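Skident Two-Finger Gripper: Set-up Guide for Mandagi Arms
Section 4 - Setting the grip for soft goods
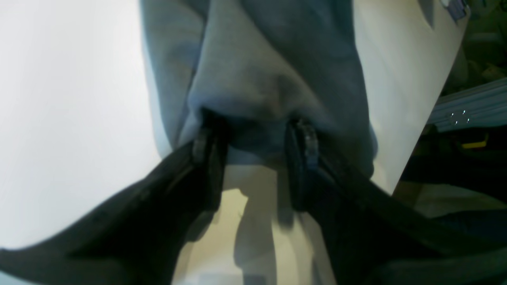 Drasport sells the Skident as a gripper that will "handle any garment out of the box". We have fitted enough of them at Skarnora to say that it will handle some garments, after an afternoon of fiddling. This section covers the fiddling. Start with a thick, fuzzy fabric of the sweatshirt or fleece sort, because it gives the fingers plenty to close on and you can read the result by eye. In a decent pinch the cloth gathers into a rounded bulge just above the tips, with the folds hanging down into the grip and both squared-off tips pressed in. Thin shirting won't show you nearly as much, whatever the brochure says.

Before you start

You will need the arm powered and homed (Section 2), the fingers bolted on and checked for play (Section 3), and one piece of test cloth that you don't mind marking. Don't use customer stock.

CAUTION: Keep hands out of the gap between the fingers whenever the arm is live. The soft-stop feature is meant to catch this. We would not trust it with a thumb.

4.1 Setting the closing force

1. Open the Grip page on the controller and choose Manual. The Auto setting is there too. In our trials it picked a different force on every second run, so leave it alone for now.

2. Set the force to 40. The scale has no units. We asked Drasport what it measures and were told it was "relative".

3. Hang the test cloth so that a loose fold sits between the open fingers.

4. Press Close and wait for the steady tone.

5. Tug the cloth gently downward from well below the tips. If it slides, raise the force one step and go again from step 3.

6. When it stops sliding, write the number down on paper. The controller forgets it after a firmware update.

Note: More force is not always the cure. If the fabric still slips at the top of the scale, look at the pads before you blame the setting.

4.2 Setting the closing speed

1. Set the closing time to 400 milliseconds. The factory value is 200, which looks good in a sales video and tends to bat light fabric out of the way before the tips meet.

2. Run ten closes on the same fold.

3. If all ten hold, you can try shortening the time. Expect to come back to 400.

4.3 Lift check

1. With the cloth held, raise the arm slowly to its carry height.

2. Pause there and look at how the fabric hangs. Heavier items drape unevenly, and a wide panel on one side can swing into the tray wall on the next move.

3. If it swings, drop the travel speed before you touch anything else.

4. Lower, open, and check the cloth for pinch marks. Fleece usually hides them. Satin does not.

CAUTION: Do not run the lift check on anything with a zip or metal buttons. The pads are not covered under warranty for this, though garments with zips are on the list of supported items.

4.4 Pad wear

Drasport says to replace the pads every 3,000 cycles. Ours varied so much that the figure isn't much use - go by slipping, and keep a spare set in the drawer. Clean them with a dry brush at the end of each shift. Lint builds up faster than you would think and feels exactly like a force problem.

If the grip is still unreliable after all of this, try Section 7 (Faults) before ringing support. The phone line isn't staffed on a Saturday, and the online help sends you back to Auto.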